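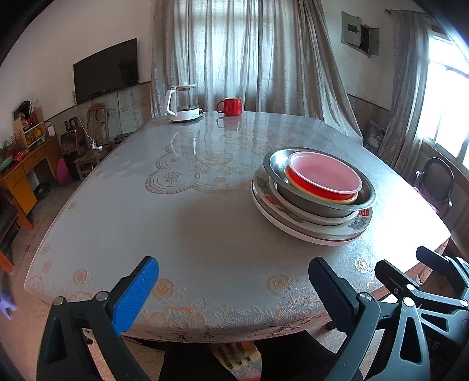

Written by T. Laskowska
Former stage manager, current ticket buyer
July 19, 2021

I have now been to the new outdoor season at Barnside twice, and I'm still waiting to be won over. Everyone I know came home glowing. I came home with a stiff neck and a program that cost more than my lemonade.

Let me back up. Barnside is the old fairground outside Ondby, the one with the long shed and the sloping field. For years it was used for tractor shows and one sad craft market. This summer a company called Skolari leased it and put up a stage, and they are calling what they do there "walking theater." You don't sit down. You get a colored wristband and follow an actor around the grounds while the play happens to you in pieces. If you have a green wristband you see the wedding. If you have a yellow one you see the fight after the wedding. To see the whole story you have to come back and pay again.

That last part is where my eyebrows went up.

The flyer says the work "gives every guest their own path." I had a path. It went past the generator. My group stood for a good long while by a fence, waiting for another group to clear out of the shed, and our guide, who was supposed to be a village postman, ran out of things to say about letters. He did his best. He was asked to fill dead time in character, outdoors, with moths going at his lantern, and I don't blame him for starting to repeat himself. I blame whoever made the schedule.

I worked backstage for a long time, so maybe I see the seams more than other people do. But seams are one thing. Eight groups moving around one field with one narrow gate is a traffic problem, and you can work that out on paper before you hire a single actor. We had a rule at my old house that you walk every entrance and exit with the full company before you ever talk about lights. I'd bet money that didn't happen, or it happened once, with half the people and none of the audience.

Then there's the sound. On my first visit I stood near the back and caught maybe one line in three. The second time I pushed up front like a rude person and heard nearly everything, and the writing is decent. There's a speech by the older sister, about wanting to sell the house and being ashamed of wanting it, that I'd happily sit through again. Sit being the word. I looked around during that speech and plenty of people were shifting from foot to foot or leaning on each other. A woman near me had brought a folding stool and was told she couldn't open it on the path. She was 70 if she was a day. Where was she supposed to go?

I asked about this at the ticket table and was told, very nicely, that standing is "part of the experience." All right. A lot of things are part of the experience. So is the mud.

The local paper says they expect to sell 3,000 tickets by the end of July. Fine, and good for them, but I'd like to know how many of those are the same people coming back for the half they missed. That's a different number, and it tells you something different about whether the thing works. I haven't seen anyone ask.

I do want to be fair. The costumes are lovely, real wool and real wear at the elbows. The musicians were the best part of both nights - a fiddle and a small pump organ on a hay cart, and they simply kept playing when the lights over the shed went out. The second night the crowd laughed in the right places. Two teenagers in my group, who had plainly been dragged there, put their phones away by the time we got to the kitchen, and I've seen big indoor productions fail to manage that.

So there's a good play in there. It has been cut up and spread over a field, and I'm not convinced the cutting did it any favors. My guess is that somebody saw this done well in a big old building, with doors and stairs and rooms to get lost in, and thought a field would do just as well. A field has no doors. You can see the next group coming from a long way off, and you can hear their scene during yours.

If you're going, wear boots and get there early enough to ask for green. The yellow route spends too much time by that fence. Skip the program, the cast list is posted on the shed wall anyway.

I may go back in the last week to see if they've fixed the gate. I'm not buying the third wristband until someone tells me they have.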